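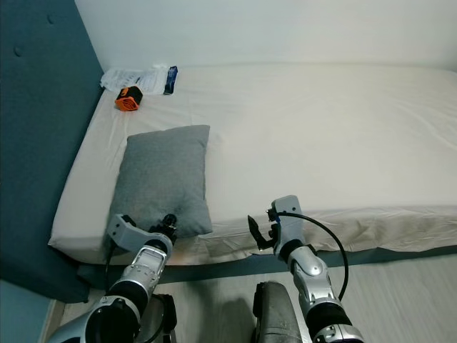
Vol. 2, p. 130

4.2 The bed task

Figure 3 shows the start pose for the bed task, with the left gripper at the near edge of the gray pillow and the right one open in front of the fold of sheet. The task was chosen by student vote in the first week of the course. The losing options were sorting socks and watering a plant, and the instructors had quietly hoped for the plant.

The brief given to each team was one line long: move the pillow to the headboard, then smooth the sheet. Teams controlled both arms by teleoperation and recorded their own demonstrations, which were later used to train the policy described in Section 5. By the end of May we had 3,887 recordings, of which 500 were kept back for testing. The rest vary a good deal in quality. One team, working under the name Drulgate, treated every session as a race and tended to throw the pillow. Another, Dodetti, moved so carefully that many of its recordings hit the time limit before the pillow had gone anywhere.

We had planned to clear the mattress before each run. After the first sessions we dropped this rule, partly on principle and partly from fatigue, and small items such as the plastic package and the orange-and-black object in Figure 3 were allowed to stay. Teams were told to leave them alone. Thammasiri's scoring sheet gives a penalty for any contact with them, and the penalty was soon the most argued-over line in the course.

The sheet was the harder half of the job. A pillow is either at the headboard or it isn't, but students could not agree on when a sheet is smooth – and neither could we. In the end two graders scored each final state by eye on a scale from one to five, and we report the mean. Where the graders differed by more than one point, a third was called in. The third grader was usually whoever was standing closest to the door.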